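# Jendeo Straight-Sided Glass Jar with Cream Screw Lid

Item 427. Sold by the case of 8, or in a sample pack of 2.

The Jendeo jar is a plain cylinder in clear glass with a cream screw lid. It has no shoulder and no pattern, so labels go on flat and a spoon reaches the bottom without catching. Most of our customers use it for dry goods, bath salts, candles without a wick tray, buttons, beads and other small parts. It is packed for us at Citmont and ships from the Udport warehouse.

## What comes in the case

Each case holds eight jars and eight lids. Jars and lids travel separately. The jars stand upright in a divided carton and the lids are in a paper bag on top. We used to ship them closed, but lids tightened at the packing bench were hard to open when they had been sitting in a hot truck. If your case is short a lid, write to us with the order number and we will mail one out.

## Glass

The walls are straight from the base to the neck. The base is thicker than the walls and rounded at the edge, which makes the jar steady on a shelf. That heavy base also bends the light a little, so a label stuck underneath will look stretched when you read it through the jar. Put date labels on the side.

This glass is not tempered. Don't pour boiling liquid into it, and don't move it from the freezer to the oven or the stove. Hand washing is fine, and so is the top rack of the dishwasher.

## Lid

The lid is off-white, closer to cream than to paper white. The top has a slightly recessed disc with a raised rim around it. A round sticker fits inside the rim as long as it is cut to the size of the disc. Brunello Fontana in our Udport office can send the cutting template to anyone who orders a full case.

Lids are fitted by hand. Set the lid flat on the opening, turn it backward until you feel the thread drop, then turn it forward until it stops. A lid that sits crooked has missed the thread. Take it off and start again, as forcing it will chip the thread.
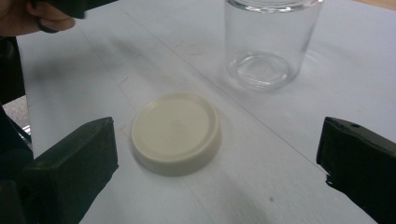
Replacement lids are sold in bags of 4. They fit this jar and the shorter Lumanlan jar. They don't fit the older Jendeo jar with the sloped neck, which we stopped selling in November.

## Before first use

Wash jars and lids in warm soapy water and let them dry open. Carton dust gets into everything. For tea or spices, leave the lids off overnight so no damp stays under the rim.

If you are filling a lot of jars at once, spread paper over the table, put the lids down top side up, and work from one end. Consolacion Macapagal, who buys these for her soap counter, weighs each jar empty and writes the number on the base in grease pencil. It saves her a second container when she refills.

## Ordering and returns

Orders placed before noon go out the same day, except on Thursday, when the warehouse takes deliveries. Unopened cases can come back to Udport for a refund. We can't take back single jars. For breakage, send a photo of the carton as well as the glass, and keep the dividers until we reply.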